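4. The Open-Day Demonstration

4.1 Setting and purpose

The demonstration described in this section was held at the Wotalano facility as part of the annual open day on 27 Oct 2021. Earlier sections reported results obtained under laboratory conditions, with no audience and with operators who had long experience of the equipment. The open day offered a different kind of test. The work had to be carried out in front of visitors, on a fixed schedule, and with frequent pauses for questions. It also had to be safe and understandable to people who had never seen a robot handle electronic equipment.

The subject chosen was the disassembly of used desktop computers. The Plultano project has studied this task since its first year, and the topic was expected to be familiar to most visitors, many of whom have an old computer at home. Desktop computers are returned to recyclers in large numbers and in mixed condition. Their outer cases are fairly simple to open, but the inside of each unit combines rigid metal parts, plastic latches and flexible cables within a small space. A person removes a drive from such a case with little thought. For a robot, the same step calls for a series of decisions about where to reach, what to avoid and how hard to pull.

A total of 58 visitors signed the register. They were received in groups, and each group was given a short talk before moving to the work area. Staff from Adebisi, the partner responsible for the recycling trials, gave the talk and answered questions about the handling of returned equipment. The robot itself was the responsibility of the project team.

4.2 Preparation

Preparation began in August. The team reviewed the tasks used in the laboratory trials and selected those that could be explained in a few sentences. Tasks that depended on long periods of planning with no visible motion were left out. So were tasks that required the operator to stand between the robot and the audience.

The final program had four parts: an approach to the opened case, a reach toward the drive bay, an attempt to operate a plastic release, and a withdrawal along a clear path. Each part could be stopped and repeated. This proved important, as visitors often asked to see a motion a second time from another side of the table.

Computers for the demonstration were taken from the stock of returned units held by Adebisi. Each was inspected for damaged batteries, sharp edges and loose parts, and was then opened by hand. The mains cords were removed and kept in a separate room. No attempt was made to tidy the internal cables, and the units were shown as they had been received. The team considered this essential. A case with its cables tied back would have given visitors a false idea of the problem, and would have made the results hard to compare with those of Section 3.

Visitors stood behind a line marked on the floor. An operator remained within reach of the stop control at all times, and a second member of staff watched the audience. The speed of the arm was limited to a value well below that used in the laboratory.

4.3 The work area inside the case

Figure 4 presents two views of an opened computer from the camera at the wrist of the robot. The first has the fingers of the gripper beside a blue release tab on the drive cage. The second has the gripper at the lower edge of the view, with two blue drive handles beneath the metal enclosure and a blue data cable running past the right handle. In both, cables lie across part of the space through which the fingers may have to travel.

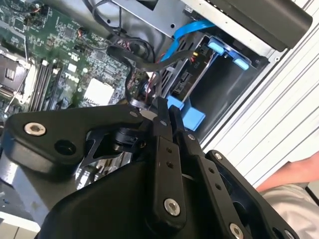
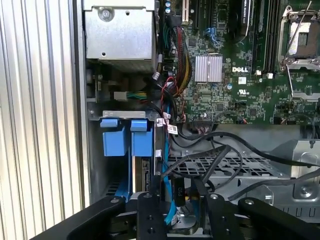
Figure 4. Wrist camera views during the open-day demonstration. Black gripper, green motherboard and blue plastic drive fittings appear in both views.

4.4 Conduct of the demonstration

Each group watched one complete run of the program, followed by a period for questions and, where time allowed, a second run with a different starting position. The operator described each step before it was carried out. The wrist camera view was shown on a large screen beside the table. It had been planned as a minor aid for visitors at the back of the group, but it quickly became the center of attention. Many visitors watched the screen first and looked at the robot only when it began to move.

The operator was asked to avoid technical terms where an everyday word would serve. The end effector was called the gripper, and the planned trajectory was called the path. Terms such as compliance and occlusion were replaced by short explanations, for example that the fingers can give a little when they touch something, or that one part is hiding another. Staff later reported that this made their own discussions clearer as well, and the same wording has been kept in the training notes for new operators.

Runs were halted whenever a finger came into unexpected contact with a cable. In the laboratory, light contact of this kind is permitted and recorded. At the open day the stricter rule was adopted so that the operator could explain the stop and let visitors see how recovery is handled. Over the course of the day 17 stops were logged under this rule. None involved a risk to staff or visitors, and in each instance the program was resumed after the arm had been moved back to its last safe position.

4.5 Questions and comments from visitors

Visitors were invited to write down questions on cards supplied by Mikell, which also provided the screen and the seating. The cards were read by two members of the team working separately, who then agreed on a common set of themes.

The most frequent theme was the choice of the task itself. Several visitors asked why the computer was not simply shredded, with the metals sorted afterward. Staff explained that shredding is widely used and is often the right choice for low-value equipment. Removal of the drive before shredding has two benefits: the data it holds can be dealt with under controlled conditions, and a working drive may be used again.

A second theme was the variation between computer models. Visitors with experience in repair work pointed out that release mechanisms differ from maker to maker, and that older plastic can become brittle. One card suggested that the robot should test a latch gently before applying full force, and should pass the unit to a person if the latch did not move as expected. A similar procedure had already been considered by the project - the comment led the team to raise its priority, and the procedure is discussed in Section 6.

A third theme concerned employment. Some visitors asked whether the system was meant to replace the people who now take computers apart by hand. The reply given by Adebisi staff was that the present system is much slower than a trained worker and is being studied mainly for repetitive or unpleasant steps. The authors note that this answer describes the current state of the work and should not be read as a forecast.

4.6 Observations for later trials

The demonstration was not designed as a controlled experiment, and no claim about success rate is based on it. The number of runs was small, the speed was reduced, and the stopping rule differed from that used elsewhere in this paper. The logs were nevertheless useful in preparing the next series of trials.

Three changes were made as a result. The withdrawal path is now checked as carefully as the approach path, as a large share of the stops occurred when the gripper was leaving the case. The starting position is varied by a greater amount between runs. Finally, the wrist camera view is now recorded together with the spoken comments of the operator, so that the reason for a correction can be recovered when the logs are reviewed. The first results obtained with the revised procedure are reported in Section 5.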